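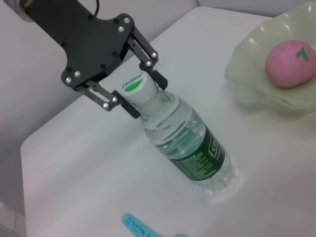 Drastville Household Words is a list of names that people in and near Drastville use for small things at home, in the kitchen, in the shed and in the yard. Many of these words are not in any printed dictionary, or they are there with a different meaning. A simple object can have more names than one would expect. A bottle cap like the one in the picture, held from both sides, is a "cap" for most younger speakers, but in our list it is also a "lid", a "top", a "stopple" and, in the village of Prallirby, a "tibbet". All of these have their own row in the table, with a link to the same object number.

Contents

words.csv — the main table, 488 rows, one row for each word and meaning
speakers.csv — one row for each speaker, without names
objects.csv — the list of objects, with a short plain definition
notes.txt — longer remarks which did not fit in the table
CHANGES — what was corrected and when

Where the words come from

The oldest part is a card box which Eduardo Neves began in 1993, when he was teaching evening classes in Drastville and wrote down words he did not know. The cards have the word, the meaning and usually the street, but not always the age of the speaker. Where the age is missing, the field is empty and we did not guess.

The second part comes from interviews with 22 speakers in Drastville, Grurero and Prallirby. Ignacio Cáceres made the interviews at people's homes, mostly at the kitchen table, and asked them to name things which were already there. He did not say the word first. If a speaker gave two words, he asked which one their parents used, and this answer is in the column "older_form".

Columns in words.csv

word_id: number, never used again after a row is deleted
word: the spelling we chose
other_spelling: spellings found on the cards, separated by a semicolon
object_id: link to objects.csv
place: D, G or P for the three places, X when not known
speaker_id: link to speakers.csv, empty for the cards
source: card or interview
older_form: yes, no or empty
sure: 1 means sure, 2 means the word was heard only once, 3 means we could not read the card well
remark: free text, in English

Spelling

There is no agreed spelling for most of these words. We write them so that a reader of ordinary English can say them more or less correctly. For Grurero this works badly, as the vowel in words like "pawn" (a shallow dish) lies between two English vowels, and speakers did not like any of our solutions. Please do not use the spelling for work on sounds. The recordings are better for this, but they are not part of this package — see below.

Known problems

Women over sixty are heard much more than anyone else. This is simply who was at home in the daytime.
Garden tools are covered well, sewing things badly.
Rows marked X may belong to Juntunen, a settlement which was joined to Grurero and is named on a few cards only in pencil.
The words for a dishcloth and a floor cloth were mixed in the first version. They are now separated, except for 15 rows where the card says only "cloth". These have sure = 3.
Some rude words were given to us as jokes. We kept those that a second speaker confirmed.

Recordings

The interviews were recorded, but the speakers agreed only to the written list being public. If you need to hear a certain word for your study, write to Ignacio and he will ask the speaker. It can take a long time, and in December it is better not to try.

Use

You may copy and change the list for teaching and research. Please name both collectors and keep the word_id numbers, so that corrections can be matched later. Do not try to find out who the speakers are; the places are small and it would not be difficult.

Corrections

Send the word_id, the old value and your new value. New words are welcome too, with the place and the age of the person who says them. Words remembered from a grandparent are accepted, with "older_form" set to yes.

Last changed: Thursday, July 17, 2025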